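Liste rangement-atelier
Objet : Re: [rangement] plans de travail du fond, on fait quoi ?
Date : 11 mars 2024

Bonjour à tous,

Je réponds vite entre deux trucs, désolée pour le style. Je reprends le message de l'autre jour en dessous point par point, sinon on va encore s'y perdre.

> Bonjour la liste,
> Suite au passage au local en février, il reste trois questions sur les plans
> de travail du fond :
> 1) est-ce qu'on garde le dessus effet marbre gris ou est-ce qu'on repasse
> au bois brut comme sur l'établi de l'entrée ?
> 2) les panneaux de côté, on les laisse clairs ou on les repeint ?
> 3) où vont les baguettes, tasseaux et manches qui traînent partout ?
> J'ai demandé un prix chez Rondham pour le bois. Merci de répondre sur la
> liste et pas en privé, j'ai déjà perdu deux mails.

Alors.

Point 1. Je vote pour garder le marbre gris. Enfin l'effet marbre, on s'est compris. Le bois brut de l'entrée est joli mais il boit tout, colle, huile, café, et on passe notre temps à le poncer. Le prix de Rondham c'est 1019 euros pour le tout, livraison non comprise. Pour ce prix là je préfère qu'on change les étagères du couloir, qui penchent.

Un reproche quand même au dessus actuel : avec les veines claires on perd les petites vis. J'en ai cherché une dix minutes la semaine dernière, elle était sous mon nez. Je propose qu'on prenne l'habitude des coupelles, il y en a plein dans le carton Durnanar à côté de l'évier. Une coupelle par personne, on la vide en partant.

Et pour la baguette métal sur les bords : à garder aussi. Ça évite que les chants s'abîment. Si on change le dessus un jour il faudra de toute façon la déposer, donc autant que ce soit noté quelque part. Je le note ici, voilà.

Point 2. Les panneaux. J'ai lu les messages pour le vert sauge, pour le blanc, pour le "gris mais plus chaud". Bon. Le gris un peu lavande, je m'y suis faite. C'est calme, ça ne renvoie pas la lumière dans la figure quand on travaille tard, et surtout c'est déjà peint. Si on repeint il faut tout sortir, bâcher, attendre, remettre. Comptez le week-end entier à quatre, et à quatre on n'y est jamais.
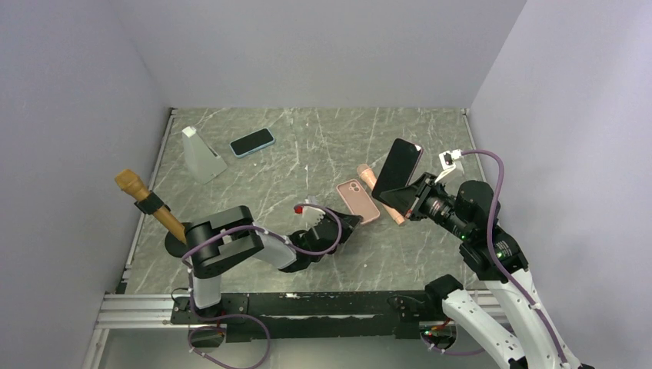 En plus il nous reste un pot de Tredisau entamé, teinte d'origine, référence 34 sur le couvercle. Assez pour des retouches pendant un bon moment. Je veux bien faire les angles du haut et les traces d'adhésif un soir de semaine, au petit rouleau. Ne le jetez pas svp, il est dans le placard sous le compteur, derrière les sacs.

Point 3, le vrai sujet pour moi. Les bouts de bois longs. On en a dans tous les coins, debout, couchés, coincés derrière les meubles. Chacun pose le sien "en attendant" et six mois après personne ne sait à qui il est. Ce que je propose :

- tout ce qui fait plus de 40 cm va dans le grand tube en carton près de la porte, debout
- les manches d'outils vont avec les outils, pas dans le tube
- les chutes en dessous de 21 cm : caisse à chutes, et quand la caisse est pleine on la vide, on ne fait pas une deuxième caisse
- si vous voulez garder un morceau, votre prénom dessus au crayon + la date. Sans prénom il est à tout le monde

La règle vaut aussi pour moi, j'ai deux tasseaux derrière le radiateur, je sais.

Pour les câbles, puisque quelqu'un a posé la question après : les petits clips blancs, c'est très bien, on continue. Un clip tous les deux travers de main à peu près, et on laisse un peu de mou aux endroits où ça bouge. Pas de scotch, ça colle partout et ça laisse des traces noires. Il doit rester un sachet de clips dans le tiroir du haut, sinon il faudra en reprendre. Le fournisseur d'avant c'était Ghorbani, je crois qu'ils livrent toujours mais à vérifier, je n'ai pas rappelé. Par contre les boucles qui pendent devant les plans de travail, non, on se prend les pieds ou les manches dedans. Faites passer derrière quand c'est possible, et si c'est pas possible, au moins relevez la boucle quand vous avez fini.

Nettoyage du dessus : chiffon microfibre à peine humide, une goutte de liquide vaisselle, on essuie derrière. Pas de poudre à récurer, pas le côté vert de l'éponge. Pour les restes de colle la raclette plastique, jamais le cutter. Il y a déjà une rayure sur l'établi du milieu, ça suffit. Et un coup de pinceau sec dans les rainures des profilés alu de temps en temps, la poussiere s'y met et après c'est pénible à sortir. Le vieux pinceau plat à manche rouge fait très bien l'affaire, mais remettez le à son clou.

Ah et j'oubliais, l'aspirateur : le sac était plein à craquer vendredi. J'ai mis le dernier sac neuf. Donc il n'y en a plus. Si quelqu'un passe devant un magasin avant moi, prenez-en une boîte et laissez le ticket dans l'enveloppe.

Donc pour résumer mes réponses : 1) on garde, 2) on garde et je retouche, 3) le tube et la caisse. Si vous êtes contre, dites-le sur la liste avant dimanche soir, après j'annule le devis Rondham. Il est valable encore quinze jours mais j'aime autant ne pas les faire attendre pour rien, ils ont été sympas au téléphone.

Pour les étagères du couloir je fais un message à part, sinon on va tout mélanger. J'ai les mesures sur un bout de papier, il faut juste que je remette la main dessus - il est sûrement dans la poche de l'autre manteau.

Dernière chose, la clé du placard du compteur ne tourne plus très bien. Poussez la porte en même temps, ça passe. Ne forcez pas, on n'a pas de double.

Voilà, je file, bonne semaine

PS : la question des tabourets, je n'ai pas d'avis. Tant qu'il y en a un à ma hauteur ça me va.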